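Dress Library - progress report to the fund
Jun 4, 2025

The grant was for buying second-hand Irish dance dresses and lending them to families who can't meet the price of a new solo. We said we would have 47 dresses on the rail by the end of March. We did, if you count three that can't be worn until the zips are replaced. I would sooner you didn't count them.

Most came through Zornavetti, the resale site, where "excellent condition" seems to cover anything short of a fire. Two velvet bodices had been let out so often that there was no seam left. We now ask for photographs of the lining before paying.
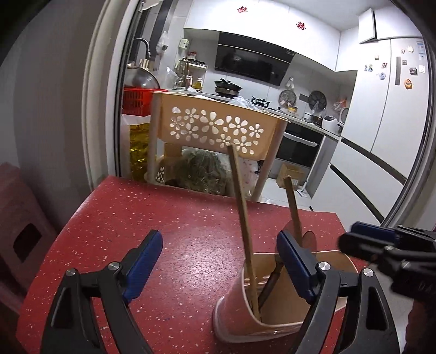 Utensils on the worktop, spatula and chopstick included.

Loans stand at 336, against a target of 300. It looks good on paper, but a fair number are the same dress going back to the same dancer, and I don't think that is what either of us meant by reach. The next report will give dancers and loans separately. 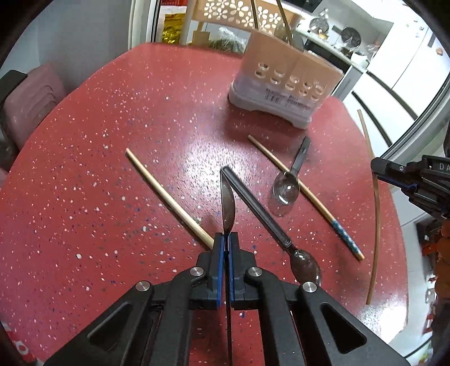
Cleaning has cost more than we planned. The Doltetine spray was sold to us as safe on crystals and embroidery alike, and on the first skirt we tried it on, the teal thread bled into the white. We have gone back to hand sponging - slow, but the colours stay where they were put.

The Roltport garment cases are sturdy, though too short for a stiffened skirt. I have asked for a refund and had two polite emails and no money.

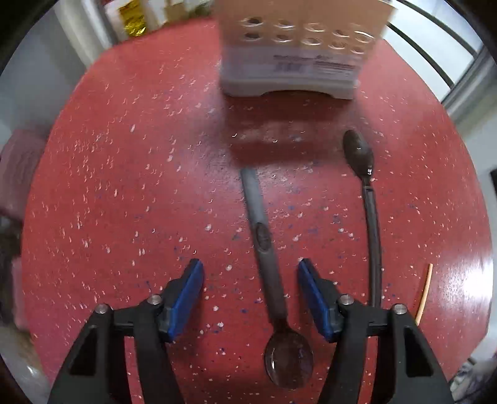
Kiss, the dress label that offered us last season's samples, has yet to send any. I have taken them out of the forecast. If they arrive we will say so.

Deposits are coming back in step with the dresses, and late returns are down since we began sending reminders. Whether that lasts through the autumn feis season I rather doubt.

We are asking to move what is left of the advertising line into repairs. The zips come first.
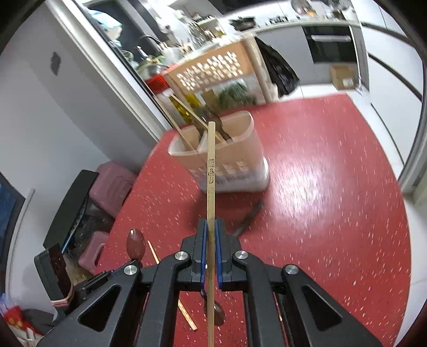 Chopsticks and the storage basket.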